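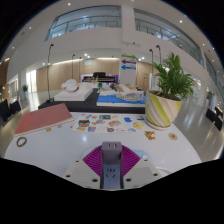 June 7, 2026

Notebook, summer exchange, Cavbridge

Second week of the course. Writing this up in the evening, partly for myself and partly for whoever comes over from Groltdale in July, as I had very little to go on before I left.

Classes. Signals in the morning, instrumentation lab after lunch. The signals lecturer goes fast and writes small. I sat at the back for the first two and copied down things I could not read later. Moved to the third row and it is much better. Slides go up the night before, so print them and write on them.

The lab groups are four people. Mine has one other exchange student and two who study here all year. They talk quickly when they are working and I lose the thread. I have started asking them to say it again, and they don't mind. My part this week was the low-pass filter. First attempt had the cutoff well off where I wanted it. I had read a capacitor value wrongly. Second attempt gave 2045 Hz on the bench against the 2000 we designed for, and the demonstrator accepted that. Full working is on the loose sheet at the back of this book.

Note on mains hum: here it is 50 Hz, as at home, so the notch filter notes from Groltdale can be used as they are. Worth bringing a copy. 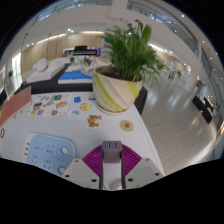
Reports are due two days after each lab, earlier than I am used to. They want the method short and the error analysis long. I lost marks on the first one for giving too many decimal places.

Room. I am in 316, Cormier building, third floor. Desk, bed, shelf, shared kitchen at the end of the corridor. The kitchen has pans but no sharp knife. The laundry is in the basement and takes a card which you top up at the porter's desk, and the desk shuts before dinner. Walk to the lab is some 26 minutes, less if the gate by the sports ground is open.

Went to Nindville on the free day with people from the corridor. Train both ways, old harbour, a small museum of telegraph equipment that I liked more than the others did. Talked English all day and was very tired by the evening.

To do:
redo plot for report two with proper axis labels
ask whether the credit form needs a stamp
read chapter on sampling before the next lecture
write to the office at Groltdale about the July dates

Still not sure about the exam format. One person said open book, another said one sheet of notes. Will ask after the morning lecture.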